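Edthorpe crime drama Pruvberg to return for second series in June

Series to be extended to five episodes, with filming on the closing scenes now complete

The production company Cheema has confirmed that its crime drama Pruvberg will return for a second series in June. The new series continues the story of the Prumetti family, whose haulage business was left under police investigation at the end of the first run, and is again set and filmed in the town of Edthorpe.

The second series consists of five episodes, each written to run for a full hour. The opening episode will be shown at 9pm, and the remaining episodes will follow weekly in the same slot. All episodes of the first series will be made available again to viewers before the new run begins.

Cheema wishes to thank the residents and businesses of Edthorpe for their patience during filming, in particular those in the streets beside the harbour, where night work was carried out over a longer period than first planned.

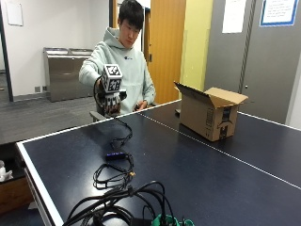
The story so far

The first series followed the two Prumetti sisters as they took charge of the family firm after the death of their father. The elder sister discovered that the company's lorries had been used for years to carry stolen goods through the port of Pruvberg, the fictional town from which the drama takes its name. The younger had known of the arrangement and had kept the accounts that concealed it.

The final episode closed with a fire at the depot and the disappearance of the firm's night manager. Those events form the starting point of the new series, which opens on the morning after the fire and takes place over a much shorter span of time than its predecessor.

Viewers who have not seen the first series will be able to follow the main story, although several of the family's earlier quarrels return in the third and fourth episodes. 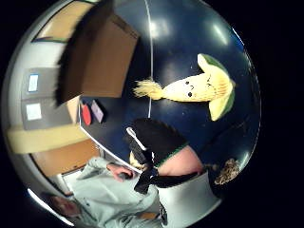
New characters and a wider setting

The second series introduces a detective inspector sent from outside the district to review the original inquiry. The character was present in early drafts of the first series and was removed at the script stage to leave more room for the family. The writers have now restored the part and given it a central place in the story.

A rival haulage firm, mentioned only in passing in the first run, also appears on screen. Its yard was built on disused railway land to the north of Edthorpe and was used for 20 days of filming. The yard has since been cleared and the land returned to its owner.

The remaining locations will be familiar to viewers. The Prumetti house, the harbour café and the magistrates' court all return, and the interior of the depot has been rebuilt to show the damage caused by the fire.
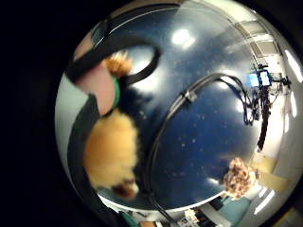

Work behind the camera

The majority of the crew from the first series returned for the second. Cheema considers this continuity to have been of great value to the production, particularly in the lighting and sound departments, which worked for long periods outdoors and at night. The company wishes to place on record its thanks to the costume and make-up teams, whose working day regularly began before 5am.

Many of the smaller speaking parts were filled through open auditions held in Edthorpe. A number of those chosen had not acted on television before. Local trainees were also placed with the art, locations and editing departments, and several have been retained to assist with the completion of the series.

The music has been newly recorded with a larger group of players. The opening theme is unchanged in its melody but has been slowed, and a shorter version will be used before the final episode.

Editing of the first three episodes is complete.

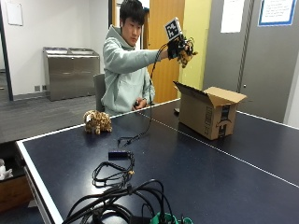
Work continues on the last two, including the final sound mix, and is expected to finish well ahead of the first broadcast. A short trailer will be issued in May, with a longer one to follow nearer the date.

Preview screening in Edthorpe

A preview of the first episode will be held in Edthorpe before the series begins. Tickets will be free of charge and will be allocated by ballot, with applicants able to request up to two seats each. Households in the streets affected by night filming will be contacted by letter and offered places before the ballot opens.

Doors will open at 6.30pm. The episode contains scenes of violence and strong language and is not suitable for younger children. Subtitles will be shown throughout the screening, and spaces for wheelchair users may be requested on the application form.

Notes to editors

Pruvberg is a Cheema production, filmed in and near Edthorpe.

Preview copies of the first two episodes will be supplied to accredited reviewers on request. Reviewers are asked not to disclose the fate of the night manager before the second episode has been shown.

Requests for interviews with members of the cast and crew should be sent in writing to the Cheema press office, stating the name of the publication and the intended date of use.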